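Looking After a Wooden Tabletop

I put off oiling our table for far too long, and I'd hate for you to do the same. It takes one unhurried Sunday, a couple of old cotton cloths and a bit of patience, and I promise the patience is the hardest part!

Start by clearing everything you can into a crate or on to a chair, then wipe the wood with a barely damp cloth and leave it until evening. Look along the grain and find the seams between the planks, as that's where crumbs and old polish like to settle. A soft toothbrush will lift most of it.
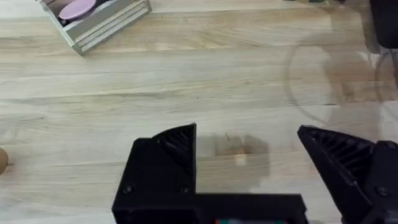
Jolán Pintér wrote to ask whether she could skip the sanding if her table only felt slightly rough, and said she had always gone straight in with the oil.

You can, Jolán, but I wouldn't -- a light rub makes such a difference to how the oil goes in. I use 200 grit paper wrapped round a cork block, always along the grain, with hardly any weight behind it. Brush off the dust, then wipe again. 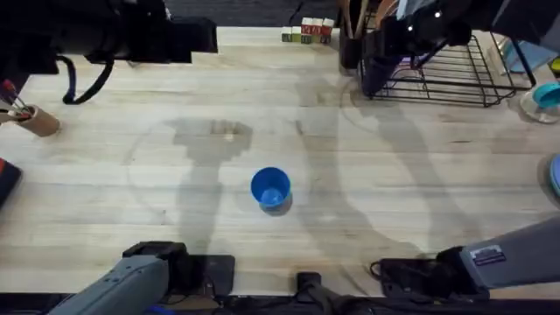 Water marks are the thing people write to me about most, and I do sympathise. Try a little extra sanding on the mark itself, feathering outwards so that you don't leave a dip. Scattered stains like the ones between the planks on this pale top are best treated by going over the whole surface, or you'll end up with patches. Put cups back on coasters afterwards, please, even the plastic ones.

Now pour a small puddle of Grarnine oil on to your cloth and work it in, one plank at a time. Leave it for twenty minutes, buff off whatever is still sitting on top, and give it a second thin coat the next evening. Lay the oily cloths out flat outdoors to dry, never bunched up in a bin, as they can catch fire by themselves.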